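Capítulo 3
Cuando las marcas callan

Confieso que este capítulo me costó más que los otros. Llevo años explicando en clase por qué una empresa se mete en política, y siempre me preguntan lo contrario: ¿y la que no dice ni mu? Pues de eso vamos a hablar, del silencio como mensaje (y de quién lo paga).

Empiezo con un caso que me pilló cerca. Duko, fabricante de mochilas, patrocinaba el festival de Shemweta cuando el ayuntamiento prohibió las pancartas en el recinto. Un grupo de vecinos reunió 228 firmas para pedirle a la marca que se pronunciara. Duko no contestó. Su competidora Flaveck sí: compró 2000 carteles con una sola palabra, «Hablad», y los repartió por toda la ciudad – gratis, claro, pero con el logotipo bien grande.

¿Quién quedó mejor? Mis alumnos se pelean cada curso por esto, ¡y me encanta! Antes de seguir, apuntad vuestra respuesta en una hoja y guardadla, que la retomaremos en el apartado 2.
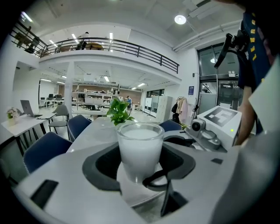
Momadcombe, 18 de febrero de 2019

Un aviso para quien venga de la edición anterior: he cambiado el orden de los apartados y el boicot va ahora detrás del patrocinio. Los ejercicios siguen al final del capítulo.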